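Base Isolation and Wall Anchorage in Low-Rise School Buildings
Student Project Report, Department of Civil Engineering

Prepared by: Zlata Lysenko, Remigiusz Tomaszewski
Faculty advisor: Teresa Aguiar

1. Purpose

The project compared two methods of improving the earthquake performance of older masonry schools. The study building was the Allumton Annex in Jostville, a two-story structure with unreinforced brick walls and timber floors.

2. Background

In buildings of this type, the walls are often poorly tied to the floors. During strong shaking, a wall may separate from the floor and fall outward. Steel anchors address this connection directly. Base isolation reduces the motion that reaches the building, but it requires extensive work at the foundation.

3. Method

The team prepared a simplified computer model from the original drawings. Each option was tested against 11 ground motion records selected by the advisor. Floor stiffness was varied because the condition of the timber could not be confirmed. The model did not include soil effects or the chimney.

4. Results

Wall anchors lowered the calculated outward movement of the upper walls by 40 percent. Isolation gave a larger reduction but called for a clear gap on all sides of the building, and the north property line does not allow one. The anchor results were sensitive to mortar strength. 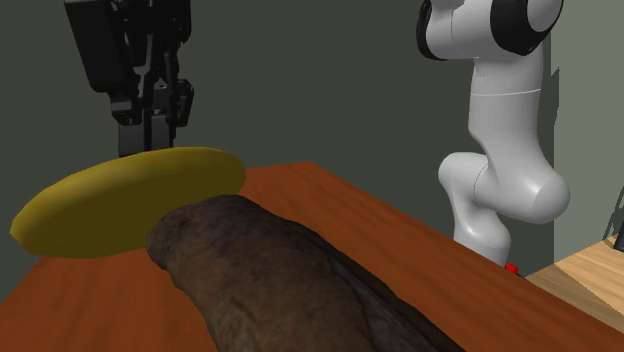
5. Recommendations

The team recommends wall anchors at both floor levels and at the roof. Mortar samples should be taken before final design. The chimney should be reviewed separately.

6. Acknowledgments

The authors thank Inna Melnychuk for access to the drawings and Ginette Delorme for her review of the draft.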